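Clustedton household manipulation data: progress report to Munbridge

Reporting period ending January
Prepared by Hanneke Declercq, with collection figures from Wouter Dijkstra

1. Summary

The project is on schedule against the revised plan. The target for this phase is 4,000 accepted demonstrations of household tasks, recorded with hand-held grippers in lived-in homes. Nearly 922 hours of operator time were budgeted for the full phase, and spending remains within that budget. Kitchen work is ahead of plan. Laundry and bathroom work is behind, mostly due to scheduling with households.

2. Collection

Recording took place in 9 homes in the Clustedton area. Operators use the Clevis hand unit and work through a task card for each session. The card gives a start state and an end state but does not prescribe the order of steps or the grip. We kept this loose on purpose after the autumn trial, where scripted sessions produced motions that were too much alike to be useful for training.

The kitchen cards cover sorting cutlery, placing utensils in upright holders, opening and closing drawers, and wiping counters. Long thin objects were given extra sessions this period. The current policy still drops or tilts them during placement, and the earlier set held few examples of a near-vertical grasp.

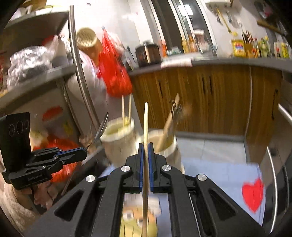

Kitchen session, utensil card: a single chopstick held upright in the gripper, with two utensil containers just ahead.

Household items were left where the residents keep them. This adds clutter behind the work area and slows review, but the Munbridge evaluation is run in furnished rooms and the training set needs to match it.

3. Review and rejection

Each recording is checked once by software for tracking loss and once by a reviewer for task completion. In this period 367 recordings were rejected. The main causes were:

Tracking loss when the unit was turned quickly toward a plain wall or a shiny appliance door
End state not reached, or reached with help from the operator's free hand
Finger opening not logged at the start of the recording

The third cause was traced to a loose connector and has been fixed on all units. The first remains open. Operators have been asked to slow down on large turns, and Wouter is testing a longer calibration sweep at the start of each session.

4. Training results

The policy was retrained at the end of the period. Cutlery sorting improved on the bench. Placement into narrow containers did not change enough to report, and we will repeat the test once the new upright-grasp recordings have been labelled.

5. Next period

Move two operators from kitchen to laundry cards
Replace worn finger pads on the older units
Deliver the labelled kitchen subset to Vermeulen for independent checking
Settle the retention period for recordings made in private homes

We ask Munbridge to confirm the storage allocation before the laundry sessions begin. No change to the budget is requested.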